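From: Crisóforo Barajas
To: Mirani list
Date: 30 December 2023
Subject: Re: [mirani] Metal trays and bins for the block table

> Does anyone still use a metal bin for their blocks? We've got plastic
> tubs at Endano and they've all split at the corners. Would like
> something that sits on a table and has a low side so you can get your
> hands in. Also, how do you stop the paint coming off?

Yes, me! I've had mine for years and I wouldn't swap it. It's a big grey thing, tall at the back and low along the front, and that low front is what makes it (you can slide a block out without skinning your knuckles). I got it from Skurnero when they were clearing the back shop, paid 16 pounds and carried it home on the bus, never again.

It isn't pretty. There's a slanted panel across the inside, under the back wall, with a worn dark patch on it that I've scrubbed at more than once. Vinegar did nothing. Weromitz sell a paste for metal but I'm too mean to buy it - has anybody tried it?

On paint, I gave up on gloss. Two thin coats of the matt stuff, then leave them well alone until you can't smell it any more. I've stuck to dark green and a reddish brown for the long ones, as I had 2 part tins left over from the shed door and it seemed daft to buy more. I do like them together, mind you.
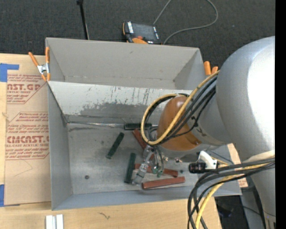
Long blocks, green and reddish-brown, in the old grey bin

If you want the same sort of bin, measure your table first! Mine sits on a light wooden top and takes up a fair bit of it. I'll be over your way in February and can bring the spare tin of green if you'd like it.

Crisóforo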